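Tuning the Grippers on a Simulated Two-Arm Kitchen Cell

Posted Nov 20, 2022 by Raquel Quintela

I have been living inside this cell since October and I'm still having a great time with it, so let me walk you through how I get a two-arm kitchen setup ready in Listum. By the end you will have both arms homed, the grips tuned and a pick that holds. If you've never opened the simulator before, do Kazimiera Pawłowska's install guide first. She covers drivers and licensing much better than I could, and I'm assuming you already have an empty project that opens without errors.

What you need

The Listum desktop build, a saved copy of the kitchen scene, and the arm package from Hindomstead. The Softić contact solver is optional, but I love it and all my numbers below come from it. If you stay on the default solver, expect to redo the friction step.

Step 1. Place the bases

Load the left arm, then the right, and type their base positions in by hand. Dragging feels quicker, and then you spend an evening chasing a shoulder that's tilted by a hair. Lock both bases as soon as they're in. Open the joint panel and send each arm to home, one after the other. If an arm swings the long way around, its joint zero is flipped; check the box marked Reverse on the first joint and send it home again.

Step 2. Check the counter height

Lower one open gripper slowly until the contact light comes on, then read the height off the tool panel. Do the same thing with the other arm at the same spot. The two readings should match. Mine didn't the first time (the right arm was still carrying an old tool offset from another project!) and everything I tried to pick up on that side got squashed into the stone. Clear the offset, save, and read it again.

Step 3. Tune the grip

My favorite part! Round, slightly soft things are the best test there is, much better than a block, because a block will forgive nearly anything. Open the gripper panel and start with closing force at 5. Close on the object, lift it a little, and wait. If it creeps downward between the fingers, go up by one and try again. I ended at 11 and haven't touched it since.

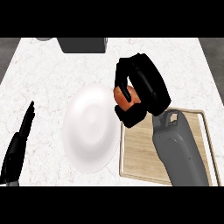
Watch the fingers while you do this. You want contact on more than one side before the lift starts, with the lower finger carrying the weight and the upper one keeping things from rolling. If only the tips touch, back off, move the palm closer and close again. More force won't rescue a bad approach, it just makes the object shoot out sideways, and then you get to go looking for it under the counter.

Friction comes next. Leave the object's own value alone and change only the finger pads. I raise mine in small steps until a slow wrist turn doesn't shift the object. Then I do a fast one, which is when I find out whether I was kidding myself.

Step 4. Set the step rate

Run the solver for 1420 steps with the object held and the arm still, and keep the contact plot open. A good hold gives you a flat line with a bit of fuzz on it. A sawtooth means the time step is too long, so halve it and run again. It will be slower. On my old desktop a full hold test takes about 40 seconds, long enough to refill a mug and not much more.

Step 5. Park the other arm

Whichever arm isn't working needs a parking pose, open and clear of the plate and anything else you care about. Save it under a name you'll recognize. I call mine wait_left and wait_right. Then turn on the arm-to-arm collision check, which is off by default in the Hindomstead package and really shouldn't be. Move the working arm through its whole reach once with the check on. Any red link means the parking pose needs another look.

Keeping it healthy

Whenever you update the arm package, repeat Step 2. Updates like to bring tool offsets back. Keep a copy of the gripper settings outside the project folder too; the Prandov exporter overwrites them without asking, and I lost a whole set that way.

If your right gripper closes unevenly after a reload, open the finger coupling tab and press Rebuild. Give it a moment, open and close the gripper once with nothing in it, and go back to your hold test.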